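Kenano Benchtop Cleaner Concentrate
Made by Liltico

Pack size: 3-liter jug
Part number: KN-94
Shelf life: 19 months unopened

Kenano is a low-foam alkaline concentrate for hard work surfaces in repair shops, classrooms, packing rooms and light assembly areas. It is mixed with cold tap water and applied by cloth, pad or trigger sprayer. The concentrate contains no bleach, no wax and no added fragrance. It leaves no film when used at the listed dilution and wiped off with a clean damp cloth.

Dilution
Daily wiping: 1 part concentrate to 94 parts water
Marks and grease: 1 part to 19
Adhesive residue: 1 part to 3, spot use only
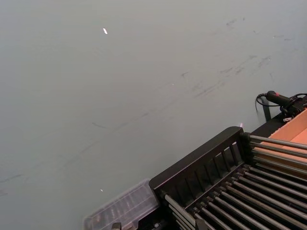 Kenano is supplied in two grades. Standard grade is a clear liquid for routine cleaning. Grade B adds a fine mineral polish and is intended for transfer marks, where material from a dragged object has been left on top of the surface. Faint dark streaks and smudges on a matte light-gray tabletop should be tested with Standard grade first, at 1 to 19, before moving to Grade B. Repeated polishing can raise the gloss of a matte finish, so limit Grade B to the marked area. Neither grade will fill a scratch.

Application
Remove dust and loose debris with a dry cloth. Apply the solution, leave for 3 minutes, and wipe in straight overlapping passes. Do not let it dry on the surface. Rinse Grade B twice.

Not for use on bare aluminum, oiled wood or unsealed stone.

Accessories
Brophy white pad, pack of 11
Todix dosing pump, fits 3-liter jug

Safety data sheets and bulk orders: Mahmoud Benmoussa, technical sales, Liltico.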